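Do You Need 600 Watts to Make Soup?

My neighbor Ursina Schnyder swears by her new induction burner. She paid 400 for it and talks about it the way people talk about a second child. I remain unconvinced.

The sales pitch is always speed. Fine, water boils faster. But I have never stood in my kitchen in August wishing the onions would hurry up. Onions take as long as they take, and the recipe that says 10 minutes is lying on any stove you own.

Then there's the Gresex pan set, which Ursina was told she had to buy too. Her old pans worked for years. Now they're in the garage.

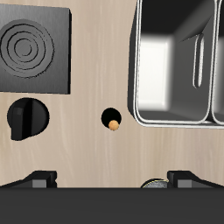
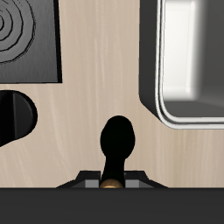
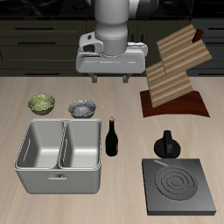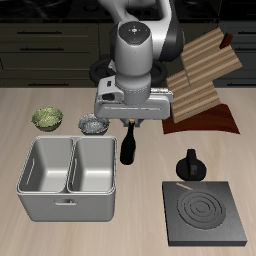
Light wood-grain counters in all four.

What I'd spend the money on

A decent knife, and a sharpening stone you will use more than once. Better olive oil. A lid that fits. Valentin Fankhauser says I'm cheap and that I'll come around when my coil dies. Maybe. It has been dying since we moved to Trornden and still makes a perfectly good lentil soup.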